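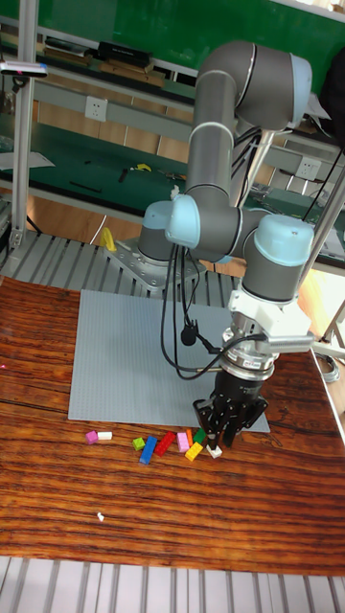 Roxana Munteanu would like it known that she has never sold a complete set of anything. Her shop in Oltonard deals in used building bricks, by the piece or by the scoop, and the people who come through the door are mostly missing something.

"They arrive with a photo of a castle," she says. "Then they tell me about the dog."

She opened Stidex after nine years of keeping the books for a tile importer, a job she describes as "also small rectangles, but heavier." The first stock was her own, carried down from her parents' attic in 2 suitcases. One of them still had a beach towel in it. There was a sale sticker on everything by the end of the first week, and she regrets a certain yellow roof piece to this day.

I had expected the conversation to be about towers. Munteanu prefers to talk about baseplates, on which she has views.

"Gray," she says, before I have finished asking. "People buy green because they think they're making a lawn. Then they don't make a lawn, they make a garage, and the garage is standing on a lawn. Gray can be a street, a floor, the moon. Or it can be gray."

She is stricter about how much to put out at once. On Thursday – no, she corrects herself, any evening the shop is open late – she runs a table for adults, who are given a big square plate and a small handful of bricks in mixed colors. That is all they get until they have built something. Melaniia Dovhaniuk, a dental hygienist who has been coming since January, told me she found this insulting at first.

"I paid to be there," Dovhaniuk says. "I wanted a bucket. She gave me what you'd find under a couch." She built a duck. It had a red beak on one side only. She has since built a great many ducks, and is now permitted a bucket, which she says she hardly touches.

Munteanu's reasoning is that a full bucket turns grown people into sorters. "You give an accountant 400 bricks and he will make you ten very nice piles. I know, I was one. You give him a few and he gets annoyed, and then he builds."

She does not like a plate to be filled from the corner, either. Beginners start at the edge, she says, as if the middle belonged to someone else. She puts the loose bricks down beside the plate, on the wood, and leaves the studs clear. The white ones go first, in her experience. People seem to think white doesn't commit them to anything.

What about the table itself? A wooden one with plenty of grain is lovely to look at and terrible for finding a brown brick. She concedes this. "You lose the browns. You also lose the dark reds. I tell people to build in blue."

Cleaning is the part of the business she would give away. Used bricks come in with cereal, glitter and, once, a tooth, which she mailed back. Everything gets 45 minutes in lukewarm water with dish soap and then a night on a towel. (The beach towel, as it happens.) Hot water is out of the question. She learned that with a batch of wheels and would rather not go into it.

Her largest single purchase was a crate of 1507 pieces from a retired bus driver who had counted them and wanted her to count them too. "So I counted. He was right. He stood there the whole time and didn't sit down."

Has she ever kept a finished model? She thinks about it, and moves a scoop from one bin to another.

"A bridge, for a while. Then a boy needed the arches."

Stidex, Oltonard | Contact us | © Stidex, all rights reserved | Back to top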